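4.2 Do rights deals predict finished series?

Trade reports tend to treat the sale of screen rights as the first step in production. We doubt that the step is as firm as it sounds. Our sample covers 288 nonfiction books optioned for television, coded from announcements by Þórey Kragh and checked against the Brastlow listings. A title was counted as made only if an episode had aired by March, a strict test – but a looser one would let press releases stand in for programs.

Kidell argues that documentaries on the same subject raise the odds of a drama being made. The evidence is thin. Only 5 of the books in that study had a documentary released before the option was sold, and 3 of those were handled by one producer. Object-led series, in which each episode follows one everyday product, were coded apart from character-led drama.
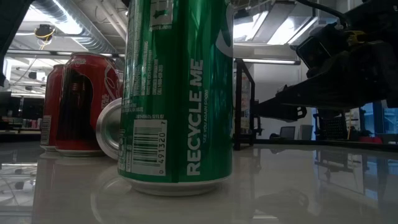
Figure 4. Drink cans: a green can printed "RECYCLE ME", with red cola cans to the left.

Amoah reports a stronger link for projects with a named writer attached. We could not repeat that result. Writers are often named late, after a broadcaster has shown interest, so the name may be a sign of progress and tell us little about its cause. The Lolum data do not record when a writer joined, and we see no sound way to fill that gap from published notices.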